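ok it's Tuesday, I'm home from robotics club, I have rice in my shoes, so you're getting a thread

1/

For anyone new here: I'm in the student manipulation club, we have one arm and a very opinionated group chat. This semester's project is called Brondatska (a name Felista came up with at 2 in the morning and we were all too tired to fight it)

2/

The idea is pretty simple. You put a bunch of everyday stuff on a table, somebody types a request like "hand me the spoon," and the arm has to find the right thing, grab it and pass it over. Then you move everything and go again. And again. And again

3/

We started in February with foam blocks and felt like geniuses. Foam blocks are a lie. They have nice flat sides and they squish and they forgive everything

4/

Then Valentina Henríquez (team lead, scariest spreadsheet in the department) said ok, real objects from now on, and our success rate fell off a cliff. First full night we got 21 good grabs out of 46 tries. We got pizza anyway!!

5/

Things I did not expect to have feelings about: paper cups. Squeeze a tiny bit too hard and the cup folds. Squeeze a tiny bit too soft and it slides right out. I spent a whole weekend on grip force for the cup and I now hold my own coffee differently

6/

Also anything shiny. The vision code sees a steel plate and kind of panics – it picks up the reflections and draws the outline in the wrong spot, so the hand comes down next to the plate like it's petting a ghost. Felista Laizer wrote a fix that compares two views and it's SO much better, though it still gets weird when the overhead lights are on full

7/

And the hammer, ugh. All the weight is at one end. If you grab it by the middle of the handle it swings down and twists the wrist. What we do now is look for the head first and then grip closer to it. My one real contribution this month, please clap

8/

Somebody asked last week how much training data we have. 2000 recorded grabs so far, and a good chunk of those were done by the first-years, who are saints. We tag each one by hand, good / bad / "what was that"

9/

Our club competition is coming up, it's us against the Rorkgate team and the Lemaire team. Rorkgate has a really fast arm. Lemaire has matching shirts. We have rice

10/

The table for tonight's run, by the way, which Valentina laid out to be mean on purpose:

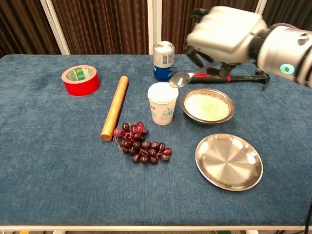
Tonight's lineup, grapes and all. Hammer and spoon right under the hand.

11/

Putting the spoon and the hammer that close together is the mean part. You ask for one and the hand has to come in without bumping the other. We tried three approach angles and I like the one from the side, Felista likes straight down, we're going to race them on Thursday

12/

The grapes are fake if you were worried. Still a pain, because the hand wants to close on one berry and lift the whole bunch by it. Current plan is to scoop from underneath. If you've done soft fruit or anything clumpy please tell me what worked, I'll read a paper, I'll read two

13/

Lots of you asked about code. The grasp planner is going up under the name Arkeck once I clean out my comments, some of which are just the word "why." Give me till after the competition

14/

ok going to go shake out these shoes. replies are open, rolling pin tips extra welcome – it rolls when the fingers touch it and I'm losing my mind a little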